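Notebook, Tsang project arm, kitchen clear-up task
February, started 9:20 a.m.

Picking up from last entry. Goal for this stretch is still the same: arm clears the play kitchen set off the table and into the bin on command, for the end-of-term demo. Pads are the red ones again.

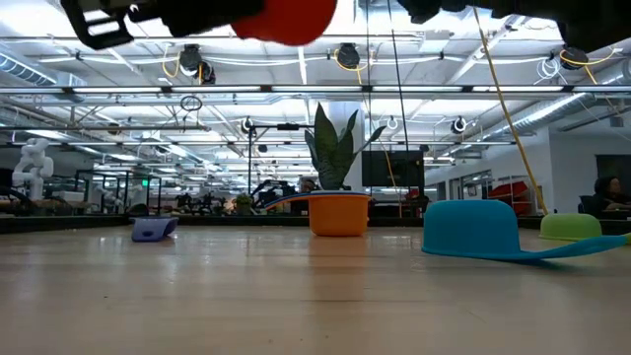
Plan for the morning was to sort out why the strainer grasp is so much worse than the rest. Went through the log from the last batch before touching anything. Out of 200 attempts across all the toys, 34 failed, and the strainer has more than its share of those. Cup is close to solved. Scoop is fine when it lies flat and unreliable when it tips. Bowl upside down is bad, bowl right side up is good, which we knew.

Sorted the strainer failures by type by hand. Two kinds, mostly:

1. Goes for the dome and slides off. The pads close on a curved surface and push it away across the table.
2. Goes for the handle but too far out. Lifts, the heavy end drops, it rotates in the grip and falls.

Type 1 is a grasp choice problem. Type 2 is a grasp choice problem plus maybe force. Tried the easy thing first for type 2 and raised the close force one step in the Cestier config. It held longer but still rotated. Raised it again and the driver threw the current warning, so put it back where it was. Please leave it there. If you see a commented line with the higher value, that was me.

10:40 — Wrote a small rule that biases handle grasps toward the bowl end. It takes the handle mask, finds the end nearest the bowl, and moves the target 20 mm out from the joint. Crude, but it worked on the first few tries, then missed completely on one where the handle pointed straight away from the base. The wrist couldn't get there at that angle and the planner gave up without saying so. Added a printed message for when the planner returns nothing. Should have been in from the start.

Calibration check around this point, as the misses were all going the same direction. Ran the Zasix board routine. It was off by more than I'd like, all of it in the long direction of the table. Redid it twice and the second result agreed with the first, so saved that one. File is in the usual folder with "feb_b" at the end. The old one is still there, don't delete it yet, the batch above was all run on it and we need it if we want to replay.

After recalibrating, reran the handle rule with no other changes. Better. Did not run enough to put a number on it.

Lunch.

1:15 p.m. — Stacked items. The demo script calls for at least one layout where a utensil is resting on top of something else, and the current policy has no idea about order. It will happily go for the cup while there is something on it. Options we talked about last time:

a) Sort by height and always take the highest thing first.
b) Sort by overlap in the overhead view.
c) Retrain with more stacked examples.

Went with (a) for now as it is about ten lines of code. Depth is noisy on the shiny plastic and worse near the streaks where the ceiling lights reflect off the table, so the height of anything thin is a guess. Averaging several depth readings before choosing helped. It costs a short pause before each pick. I think that's acceptable, it makes the arm look like it's thinking.

Tested with a utensil across the cup. Height order picks the utensil first, as it should. The trouble is the grasp itself: if it grabs the end of the handle, the lift levers against the rim and the cup goes over. Tried a straight vertical lift with no sideways motion until well clear. Cup stayed up on most tries after that. Still tips it when the pads close off center.

Someone suggested a mat under everything to cut the reflections. I'm for it, but then every bit of the existing training set has a different background. We have 862 recorded episodes on the bare tabletop and I don't want to find out two weeks before the demo that they no longer count for much. Compromise might be to turn off the nearest row of lights and see what the depth looks like. Not tried. Need to ask before doing that, other people are working in here.

2:50 p.m. — Vokivau logger dropped out in the middle of a run. Same symptom as before: the episode gets a folder and a start stamp and nothing else in it. Restarted and it came back. I suspect the disk, it was nearly full. Moved the oldest raw recordings over to the shared drive and there is room again. Anybody recording this week, look at the free space before you start. An episode without its joint data is no use to us.

3:30 p.m. — Ran one full clear from start to finish with the new handle rule and height order both on. Everything ended up in the bin except the bowl. It tried the bowl four times from the top, slid off each time, then timed out. So the bowl upside down is now the worst item and the strainer has moved up to second worst, which is progress of a kind.

Ideas for the bowl:
- grip the rim from the side, pads low, one under the edge if the table clearance allows it
- nudge it to the table edge first and take it from there (the rules for the demo don't forbid pushing, I checked)
- swap in the softer pads and see if they hold the curve at all

The side grip is the one I'd try first. Clearance will be tight, the bracket is wider than the pads and it may touch the table before the pads get low enough. Measure this before writing any code.

Left for whoever is on next:
- handle rule is on the branch, not merged
- height order is merged, switch it off with the flag if it causes trouble
- planner message prints to the terminal only, needs to go in the log too
- repeat the 200 on the new calibration so we have something to compare
- ask about the lights

Powered down at 4:45, arm parked in home position, pads wiped.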